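Home | Forums | Search | Register | Log in
Filed under: Manipulation > Bimanual > Methods

Thread: Relabeling failed grasps – does it hold up on soft objects?

stirnerden_lab
March 22, 2025
We reran the Skellard relabeling method on two arms with plush toys and trays. Short version of the method: an episode that ends with the wrong toy in the tray gets its instruction rewritten to match the outcome, then goes back into the training set. 325 teleoperated episodes, 2000 policy rollouts on top. Setup:
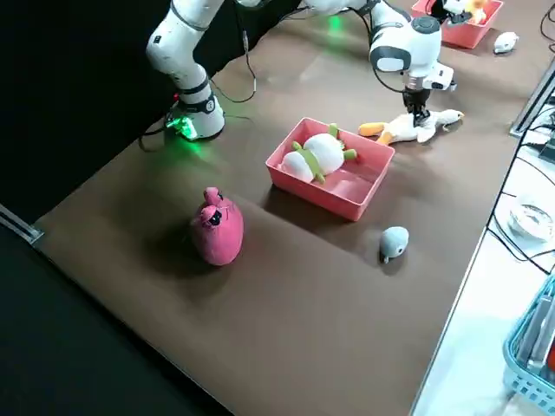
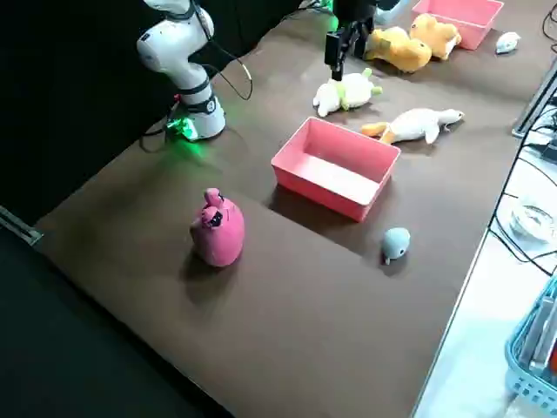
Plush-to-tray task, same table in both. Center tray with a toy in it in the first, empty in the second.

Relabeling beat plain filtering on every toy we tried. Weights will go up in August.

gridlock77
What did you match on compute? Filtering throws away data, so with a fixed number of epochs the relabeled run also gets more gradient steps. The original write-up had the same hole.

stirnerden_lab
Gradient steps were matched, epochs were not. The filtered run saw each episode more often.

gridlock77
Then the filtered run may be overfitting. I would want a third run with random labels on the failures before crediting the relabeling.

kp_offset
Disagree. Random labels hurt a language-conditioned policy on their own, so that run would only show that bad labels are bad. A better control is dropping the instruction on failed episodes and keeping the actions. We did that on the Jileo data and got back half the gain.

gridlock77
Half is a lot. That would mean much of the result is extra motion data.

kp_offset
Yes, for rigid parts. Plush is different – the fingers close on fabric and the grasp point moves. I'd expect the motion data to matter more there.

tareweight
Who writes the new labels? Kocsis used a classifier on the last camera view, and it mixed up toys of similar color.

stirnerden_lab
By hand, two passes. Disagreements between passes were dropped. Will run the no-instruction control and post numbers in this thread.

gridlock77
Please post them per toy. An average over all of them will hide the color problem.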